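3 Feuchteverhalten der Bodenplatte bei Kleinsthäusern auf Punktfundamenten 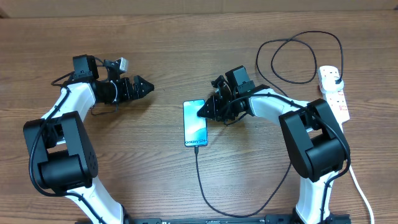

Abb. 3: Tischplatte mit Smartphone am Ladekabel und zwei Roboterarmen.

Welche Größe bestimmt die Holzfeuchte in der Bodenplatte eines aufgeständerten Kleinsthauses am stärksten? Maßgebend ist in den hier untersuchten Varianten die Luftwechselrate im Kriechraum, gefolgt von der Dampfdurchlässigkeit der unterseitigen Beplankung.

3.1 Untersuchte Varianten

Betrachtet wurden 4 Bodenaufbauten in Holzrahmenbauweise. Die Varianten A und B erhielten eine diffusionsoffene Unterdeckung, C und D eine zementgebundene Platte. Als Dämmstoff diente in A und C Zellulose, in B und D Holzfaser. Der lichte Abstand zwischen Gelände und Unterkante der Tragbalken betrug bei allen Aufbauten 34 cm. Die Versuchshäuser stehen auf dem Gelände Gallside und sind auf Schraubfundamenten des Typs Rollik gegründet. Der Baugrund ist ein schluffiger Sand mit geringer Wasseraufnahme; eine Abdeckfolie auf dem Gelände wurde nur bei B und D verlegt.

3.2 Messung und Auswertung

Die Holzfeuchte wurde über Widerstandselektroden in den Randbalken und in Feldmitte bestimmt und auf die Holztemperatur korrigiert. Lufttemperatur und relative Feuchte im Kriechraum wurden stündlich aufgezeichnet. Nach Abzug der Ausfallzeiten verblieben je Variante 2.170 Stundenwerte. Der Vergleich mit der Berechnung erfolgte nach dem Niskanen-Ansatz, der den Feuchteeintrag aus dem Erdreich als flächigen Quellterm behandelt.

3.3 Ergebnisse

Die relative Feuchte im Kriechraum überschritt im November bei A und C wiederholt 80 %, ohne dass die Holzfeuchte in Feldmitte unmittelbar folgte. Die Randbalken reagierten schneller. In den Varianten mit Abdeckfolie blieb der Verlauf gleichmäßiger – der Unterschied zwischen Rand und Feldmitte war dort im gesamten Messzeitraum gering. Die zementgebundene Platte verzögerte sowohl die Auffeuchtung als auch die Rücktrocknung. Für C ergab sich daraus der ungünstigste Verlauf.

Die Berechnung bildet den Jahresgang in Feldmitte hinreichend ab, unterschätzt jedoch die Randwerte. Ursache dürfte die zweidimensionale Anströmung unter der Schürze sein, die im Quellterm nicht enthalten ist. Eine Korrektur über den Donell-Beiwert verringerte die Abweichung bei A und B, bei C und D blieb sie nahezu unverändert.

3.4 Einschränkungen

Die Schürzen waren dreiseitig geschlossen. Bei vollständig offenem Kriechraum ist mit höheren Luftwechselraten zu rechnen; die Ergebnisse sind auf diesen Fall nicht übertragbar. Schlagregen auf die Schwelle wurde nicht gesondert erfasst. Der Einfluss der Nutzung – insbesondere der Betrieb von Trockentrenntoiletten und Gaskochern – ist Gegenstand von Abschnitt 4.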